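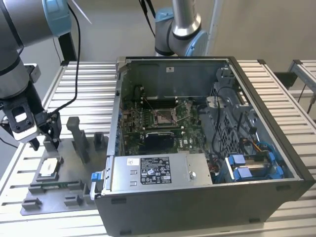
*tower on its side, panel off*

**Old office PC as a home file server -- worth it or no?**

**gruvdale_hj** -- December 2, 2021

ok so the office is clearing out old desktops and I can have one for 2 bucks basically. want to put family photos and scanned taxes on it, leave it on in the closet. My brother in law says just buy a Holtel box and be done. thoughts?? budget is 60 for drives, thats it

**Peixoto44**

Do it. Mine's been up 424 days. Used drives from Flerkitz, never a problem. Add memory if you have the slots, put the OS on something small, done in an evening

**fpolitis**

Disagree. What do you pay for power? An old desktop idling all day eats the savings in a couple years. My Holtel sips by comparison. And used drives for family photos, no. just no

**Peixoto44**

he said 60 bucks. a Holtel with no drives in it is way over that

**gruvdale_hj**

she, but yeah. Hye-jin

**Peixoto44**

sorry!! she

**fpolitis**

Fine, then buy ONE new drive and keep a second copy someplace else. Sister's house, whatever. Two used drives in the same closet is not a backup -- one leak and both are gone. Had a pipe go in August, ask me how I know

**mossback**

does it need to be on 24/7? I wake mine up sundays, copy stuff over, shut it down. Power bill didnt budge

**gruvdale_hj**

huh, hadn't thought of that. we really only look at photos at holidays anyway

**Peixoto44**

turning drives on and off all the time wears them out tho

**mossback**

once a week is not all the time

**fpolitis**

Agree with mossback for once. Also change the little battery on the board while it's open, old ones forget the clock

**gruvdale_hj**

ok. one new drive, sundays only, copy goes to my mom's. will post when the drive shows up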